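4.2 Comparison of wrist and fixed views

The two controllers were first compared using the same arm and the same pair of fingers. The Bremby controller was set up with the values used in February, and the Vudix controller was left on its supplied settings apart from the closing force, which we lowered until a bowl could be held by the rim without the fingers stalling. Grid cells were marked out in blue tape so that start positions could be called by row and column. We did not measure the tape lines to better than a few millimetres and they should be read as a guide for the operator only.

Each controller was given 399 attempts. An attempt was one approach, one close on the rim, a short lift and a release in a neighbouring cell. Of these, 375 were kept for each controller, the others being dropped because the operator had stopped the arm by hand before the fingers closed. Leonardo Sala ran all the attempts with the Vudix controller and most of those with the Bremby, so differences in handling between operators are small but cannot be ruled out.

We use cookies to remember your reading preferences and to count visits. Accept all | Manage settings

The camera at the wrist gave a steady view of the fingertips but a poor one of anything far to the side. With nothing between the fingers, the tape lines were the only features the tracker could hold on to, and it lost them when the surface caught the light. The fixed camera saw both arms and had no such trouble with glare, though the gripper housing often hid the contact point. For this reason the rim position was taken from the wrist view during approach and from the fixed view once the fingers had closed. Switching between the two added 30 milliseconds to the control loop on both controllers.
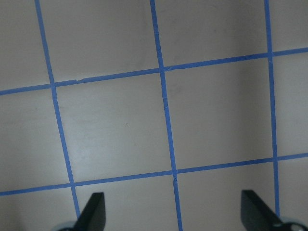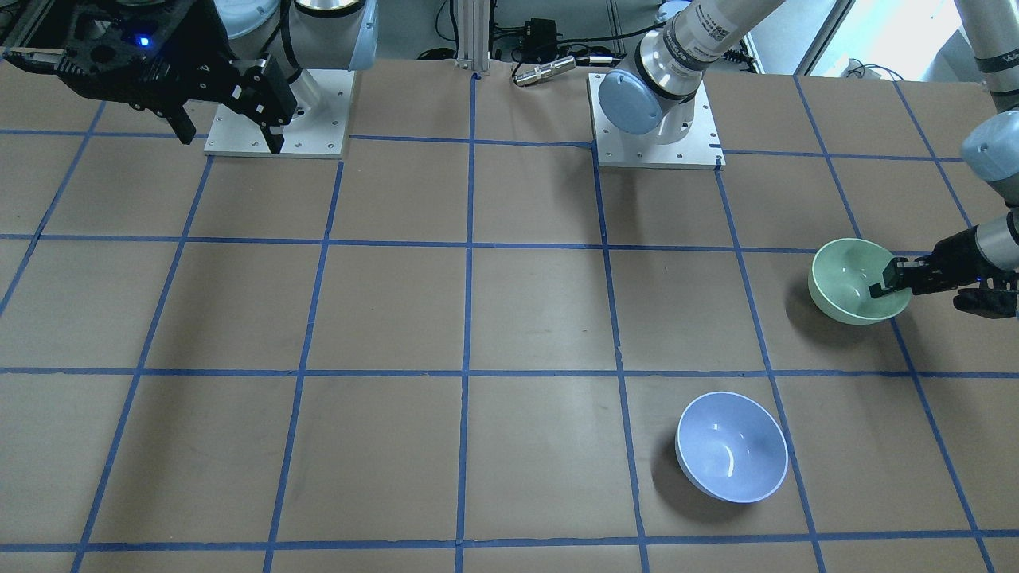

Figure 9. Wrist view of the taped grid (first) and fixed view of the workspace with one bowl gripped at the rim (second).

The main difference between the controllers was in the last part of the close. The Bremby slowed the fingers early and then crept, while the Vudix kept its speed for longer and stopped more sharply. On bowls this mattered more than we expected, as a sharp stop on a curved rim tends to turn the bowl before it is lifted. Lowering the closing speed on the Vudix removed most of the turning but made each attempt longer, and we have not tried to find the best setting between the two.

We repeated a smaller set of attempts with the Lusetti fingers, which have a softer pad. The turning was reduced with both controllers and the gap between them became hard to see. The Dal Bello pads were also tried but came loose from their backing too often to give a usable set, and they are left out of the results in the next section.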